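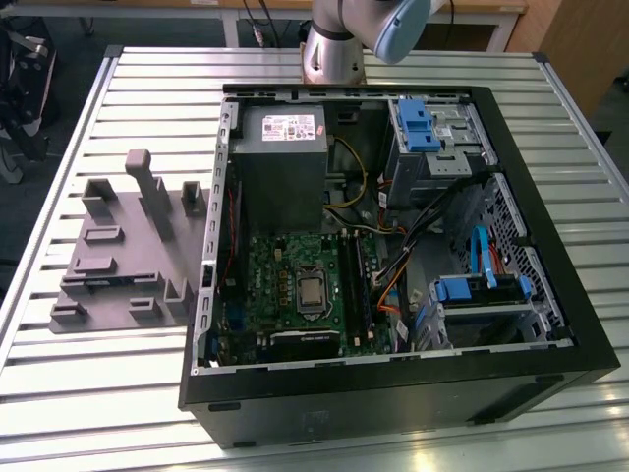 Chapter 2

Fame and Its Numbers

Search any TV star's name and a net worth appears. Where does it come from? Usually, another site that guessed first.
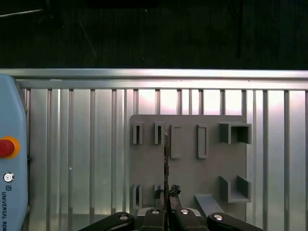

Shahla Najafi
Lecturer in Media Studies, Cosham College

Take the actor Parviz Taheri. In March, one fan page put his fortune at $2 million. Another said $13 million – neither named a source. Both gave the wrong birthplace for his wife, too.

We looked at 100 such profiles for this chapter. Only 20 linked to an interview or a public record. Treat the rest as gossip until you have checked them yourself, starting with the questions in the next section.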